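About Vavora

Vavora helps small hotels, hostels and care homes plan and buy cleaning and handling robots. We don't build machines and we don't take commission from the companies that do. Clients pay us a fixed fee to work out what they need, what it will cost over its life, and whether they should buy it at all.

The company was started by Nuala Mac Carthaigh, who ran purchasing for a group of guesthouses, and Cormac Rafferty, a service engineer. They met over a floor-scrubbing robot that had been bought without anyone measuring the elevator. Cormac had been called out to fix it. Nuala had signed the purchase order.

What we do

Most clients come to us with a quote already in hand. We read it line by line and fill in what is missing. The usual gaps are spare hands and gloves, floor preparation, network work, staff hours for setup, and the service contract after the first year. On a typical two-arm system, the purchase price is less than half of what the client will spend over 4 years, and we put the whole amount on one page so an owner can take it to the bank.

We also write the budget request itself if that helps. It goes out in your name and your format. We have done this for owner-run hotels and for one county care service with a 35-page form.

If the numbers don't work, we say so in writing. Last year we told several clients to wait, and one to spend the money on a second laundry dryer.

How we test

We have a workshop on Foley Road with a bed bay, a bathroom bay and a short corridor. Before a client commits, we ask the supplier to bring or lend a unit for a trial there. Trials start on a Tuesday and use ordinary tools from a janitorial catalog, the same ones the client's staff would pick up. A machine that needs its own special brush gets that brush added to the running costs for every year of the plan.

We time each task, record every stop, and note how often a person had to step in. The client gets the log as well as our report. Suppliers get a copy too, and they are free to answer it — their reply is attached without edits.

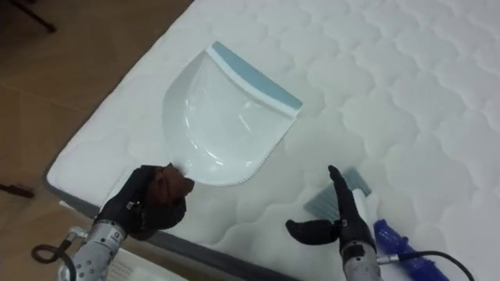
Dustpan and brush work on a quilted mattress, with the left hand holding the pan by its handle.

Soft surfaces get their own section in our reports. Many supplier demonstrations are done on a hard table, and a budget built on those results can be badly off for a business full of beds.

Fees and timing

A quote review takes 4 working days. A full plan with a trial takes 45 days from the first site visit, and we ask for 40 percent of the fee at the start. Travel is charged at cost. Clients with a budget year that closes in December should contact us before October if they want a trial included.

Working with others

For leasing we often refer clients to Vendside, and for electrical and network surveys to Ronamska. Neither pays us for referrals. You are welcome to use your own people for both, and we will send them our checklist.

The workshop is open to visitors by appointment. Ask for Nuala about budgets and contracts, or Cormac about trials and site surveys.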